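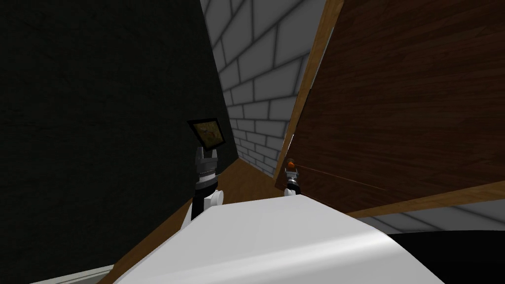
Simulated interior with two arms, small flat panel held upright in the left gripper.

Two-arm cell: pay for the sim licence first, or put the money into hardware?
Forum > Buying and Budgets

pendo_l
We're a small joinery and fit-out firm and I've been asked to write up the kit budget by October. The plan on the table is two arms for door and cabinet handling, supplied by Illix, with a simulation package from Lirness bought beforehand so we can "prove the process". The licence is £1693 per seat and we'd want 4 seats. My boss is sold. I'm not. It looks lovely on a screen, but I can't see what a rendered knob tells me about a real one fitted slightly squint on a door that's been painted twice.

What did other people spend before a real arm turned up?

umut_aksoy
More than we should have. We went with Hsueh as the integrator and they quoted 300 hours of simulation work before anything was bolted down. We paid for it. Most of what came out was reach and clearance, and you could get a fair bit of that with a tape measure and a cardboard box. Ask for the hours to be split out in the quote. Ours were lumped in under "engineering" and I only found out when I rang up to argue about the invoice.

Tzu-hsuan Leung
Can't agree with the cardboard box, sorry. Getting at a knob between two fingers is the very thing I'd want to try in software before ordering. Approach angle matters, and so does how wide the jaws open and whether the wrist fouls the door edge on the way in.

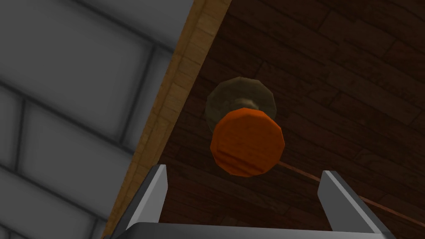

You also need to know the finger length before you order, and changing fingers later costs money and a few weeks of waiting. I'd buy one seat though, never 4. Who are the other three for?

pendo_l
Good question. As far as I can tell, one is for me, one's for the lad on the CNC, and the other two are for people we haven't hired.

umut_aksoy
Well, there's your first saving.

And I'll stick to my guns on grip. Ours was perfect in the model and useless on brass. Simulated friction is whatever number somebody typed in.

Halima A
Depends what you're asking it to do. I look after planning for Ikine and we treat the sim as a layout tool and nothing more. Cable runs, where the second arm ends up when the first one's busy, what the cameras can see past the robot's own links. That last one bit us. We'd budgeted for one camera and the arm kept getting in its own way. 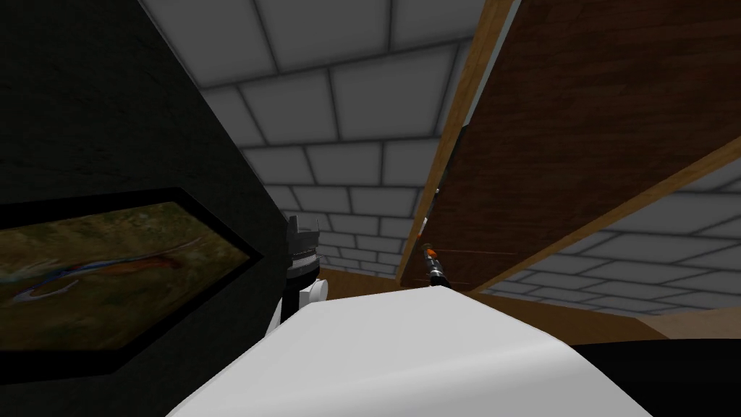 So put a second camera and a mount in the budget now, plus the extra lighting. They're small lines on the sheet and nobody objects to them in October, whereas in the spring you'll be begging.

Tzu-hsuan Leung
Agree with all of that. Would add spare fingers and a day's training that isn't a sales demo.

potse
Has anyone asked Lirness for a trial? We asked and got 9 weeks, no payment details taken. The catch was that support wasn't included, so I spent the first two of them importing a cupboard door.

pendo_l
They told me there was no trial. I'll ring again and mention your 9 weeks, if that's all right.

potse
Go ahead. Get it in writing, and check whether the files still open once it runs out. Mine didn't.

umut_aksoy
See, that would be enough for me to walk away.

pendo_l
Draft is now one seat, only if the trial falls through, two cameras, spare fingers, and Illix to bring an arm here and open one of our actual doors before we sign. They're "checking availability" - I'll post when they've stopped checking.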